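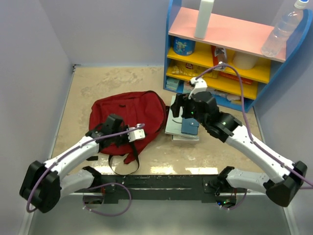 第 12 页

主题：尼沙德到底该不该首发？（接上页）

板凳末端老陈
2021年5月29日，星期六

上一页吵得太快，我吃个饭回来就翻页了。我先把我的意思重新说一遍，省得又有人断章取义。

我没说 Brijesh Nishad 不行。我看 Varkik 的比赛比这个楼里大多数人都早，他还在青年队的时候我就追着录像看了。我的意思是他打替补的时候全队最舒服。先发那几个人把节奏压下来，对面后卫腿开始沉了，他再上来推反击，这一套我们从三月份打到现在，怎么就突然要改呢？昨晚对 Jasska 他首发，开场那几分钟你们自己回去看，球权全在他手上，两个侧翼站在底角跟罚站似的。是，他最后拿了12个助攻，数据单漂亮得很，可是球输了啊。

左手上篮

老陈你这个逻辑我从上一页就没看懂。球输了是因为他首发？他在场的时候我们一直咬着比分，第三节后半段他下去喝水，回来一看人家已经拉开了。这账怎么能算他头上。

而且你说侧翼罚站，那是因为侧翼本来就不会无球跑动！跟谁打后卫没关系。换个人持球他们照样站着，区别只是换个人持球的话球根本传不到他们手里。

半场紧逼

刚看完回放，我站左手这边，但是想补一点。

我觉得大家光盯着进攻吵，昨晚问题主要在挡拆防守。Jasska 整个下半场就打一个东西，弧顶高位挡拆，大个子下顺，弱侧来人协防就甩底角。我们的中锋每次都沉得很深，尼沙德从掩护上面绕过去，绕完人家已经起手了。这时候你说怪他也行，可是他身后要是有人往上提一步，那个三分就不会那么空。

Serpil Karakaya 从头到尾没改过。她执教我一向是服的，上赛季那么薄的阵容能带进季后赛，这个功劳谁也抹不掉。但是昨晚我真的坐在沙发上喊了出来（把猫吓跑了），同一个战术吃了四五遍，一个暂停都舍不得叫！

阿克约尔馆常驻

我在现场，说两句现场的感觉吧。

昨天 Akyol 球馆报的人数是1,761，对我们这种联赛来说已经非常热闹了，我那一片全坐满，后面站着的也有。第四节追分那一段声音大得我耳朵嗡嗡响，旁边大哥把嗓子喊劈了，散场的时候跟我说话只剩气声。

从看台上看，防守的事情跟半场说的差不多，但是有个细节转播里看不到：中锋沉下去之后一直在回头看教练席，手往上比划，像是在问要不要换防。教练席那边挥手让他别动。所以我认为这是定好的策略，就是赌对方那个后卫中距离以外投不准，结果人家昨晚手热。这种事情怎么说呢，赌输了而已，下一场再赌一次没准就赢了。

老霍克

楼上这位心态真好。

我买的那张票，加上来回油钱，花了我近200，坐了那么久的车就为了看我们第三节集体梦游。“赌输了而已”，你说得轻巧哈哈。

我的意见很简单，教练上半场赌，可以，下半场人家连进三个你还赌，那叫犟。

板凳末端老陈

回左手：侧翼会不会跑是一回事，可先发阵容里本来有个能逼着他们跑的人啊，就是以前那个老后卫。他速度是慢，防守也漏，我都承认，但是他每次过了半场先站住，用手指挥，谁没到位他就不传。尼沙德是什么风格？拿到就冲。冲进去了好看，冲不进去就是一次失误，而且侧翼一看他冲了，反正球不会来，脚就不动了。你们说的这个“本来就不会跑”，多少是惯出来的。

回半场：挡拆那个我同意你。

左手上篮

老后卫能指挥我认，可是他现在打满一节都喘啊老陈！你看他对 Platwood 那场，末节让人家一个新人过得跟过马路一样。你怀念的是两年前的他。

至于“拿到就冲”，你去数一下他这几场的失误好不好，比刚来的时候少多了。他昨晚有一个球我反复看了好几遍，快攻三打二，以前的他百分之百自己上，昨晚他在罚球线那里顿了一下，等后面的人跟上来再往后一甩，空位三分。没进，但是这个选择就是成长。球没进不能怪传球的。

小前锋不小

插个嘴，有没有人觉得问题出在轮换时间上？首发不首发我感觉没你们讲得那么重要，关键是最后五分钟谁在场上。昨晚最后那段是尼沙德和老后卫同时在，我觉得打得最好，一个指挥一个冲，追了那么多分回来。为什么这个组合只用了那么一小会儿，我想不通。

半场紧逼

这个我也想过。双后卫的毛病是矮，Jasska 那两个侧翼都高，一换防就要被打低位。最后那段人家急着耗时间没想起来打低位，所以我们占了便宜。你要是第二节就这么摆，人家冷静下来，往里面塞球，我们的中锋两下就得犯规。

不过可以试五分钟，就五分钟，看对面什么反应再说。Karakaya 手里的变化太少了，对面教练备战我们估计一张纸就写完了。

阿克约尔馆常驻

一张纸有点过分了兄弟。

她对 Platwood 那场的二三联防你们都忘啦？那场我也在，上半场被打得稀里哗啦，中场回来突然摆联防，对面整整一节不知道怎么打，弧顶来回倒球倒到二十四秒。那场她的调整就是赢球的原因，当时这个版里一片叫好，我记得老霍克你还说要给她立像。

老霍克

我是说过，像还没立，钱没凑够 :)

可是昨晚为什么不摆？我就问这个。那个联防练都练了，总不能只对一支队伍用吧。

半场紧逼

Jasska 底角投得准，二三联防对底角最吃亏，我猜是这个原因。但你既然用人盯人也漏底角，那还不如摆联防，起码护住篮下，把对面节奏拖慢一点。昨晚对面拿了整整100分，我们什么时候让人打到过这个数？这赛季头一次吧，反正我印象里没有。

板凳末端老陈

头一次。所以我说首发那一拨人必须先把节奏压下来，你看，又绕回来了吧。节奏一快，两边回合都多，我们板凳又短，打到后面就是拼谁先喘不过气。尼沙德在场上我们就是快，他自己快得起，别人跟着他快不起。

左手上篮

这一点……行吧，这一点我承认你有道理。

但是解决的办法也可以是让他学会慢啊，他才多大。你现在把他按回板凳上，他这辈子都学不会控节奏，赛季都到这个时候了，排名基本上也就这样，不趁现在练他，什么时候练？明年老后卫要是退了，你让谁上？

小前锋不小

赞成左手。再说一句，别的队都在盯着他，我听一个在 Platwood 那边当球迷的朋友讲，他们论坛里天天有人喊要签他。当然球迷论坛喊什么都不作数，我们这里去年还天天喊要签这个签那个呢。可你要是老让人家打替补，人家夏天走了你也别哭。

老霍克

又来了，一到这个时候就开始传转会。楼主在哪儿？楼主开了这个帖子就没回来过，我们在这里给他吵了十几页。

阿克约尔馆常驻

楼主上次露面我记得是第三页，说要去接孩子。

说回比赛。有件事我想问问懂的人：第二节末尾那个进攻犯规到底算不算？我在看台上那个角度，防守人脚底下还在挪，现场嘘得很厉害，转播里有没有慢动作？

半场紧逼

有，放了两遍。第一遍我觉得是阻挡，第二遍换了个角度，我又觉得吹得没错，上半身已经站正了，胸口吃的那一下。脚有一点点动，这种球裁判吹哪边都说得过去，我们是主场还吹给对面，我反正没什么话好说。

板凳末端老陈

阻挡。我看了不止两遍。对方是在尼沙德起步以后才挪过去的，顺序都不对。

左手上篮

难得，老陈替尼沙德说话了，截图留念！

板凳末端老陈

我一直都在替他说话，我说他打替补最好，那也是为他好。你们这些年轻人。

而且那个哨影响挺大的，他那是第三次犯规，后面防守手都不敢伸。半场你前面说他绕掩护绕得慢，我觉得跟这个有关系，带着犯规他不敢硬挤，只能从上面兜一大圈。

半场紧逼

有道理，这个我漏了，收回一部分。那教练就更应该让中锋提上来了，你明知道外线那个人不敢犯规，里面还沉那么深，等于两个人谁都没去干扰投篮。

退役发球机

路过的，平时在排球版混，顺着首页点进来看了两页，你们这边比我们那边文明多了。问个外行问题，你们说的下一场是客场吗？客场的话观众少一点，年轻后卫是不是反而轻松？

阿克约尔馆常驻

欢迎欢迎。下一场是客场，还是打 Jasska，他们那个馆小，观众离边线特别近，我去过一次，替补席后面的大爷能一字一句地跟你讲道理讲满全场。所以安静是不可能安静的。

年轻人怕不怕这个，得看人。尼沙德在客场投篮要差一点，传球倒没什么变化，这是我自己看球的感觉，没有统计过，谁手里有数据可以贴一下。

小前锋不小

我晚上回家找找看，之前存过一个表，不知道还在不在旧电脑里。

顺便发起一个猜首发，下一场的，猜中的我精神上表扬一下：我先来，尼沙德继续首发，老后卫第一个替补，第二节会看到双后卫。

左手上篮

跟。尼沙德首发，防挡拆改成延误，中锋提上来。

老霍克

尼沙德首发，教练什么都不改，我在家里摔遥控器。这次不去现场了，油钱太贵。

半场紧逼

尼沙德首发。第三节开头摆几分钟联防试水，要是底角连着挨两个三分就马上撤掉。

板凳末端老陈

老后卫首发，尼沙德第一节还剩一半的时候上来。你们都记着我这句，比赛完了我回来翻。

另外老霍克，你真不去的话，我车上还有个空位，我周三那天从北边走，路过你那里，来回不收你钱，你路上别放你那个破歌单就行。

老霍克

歌单没得商量。几点？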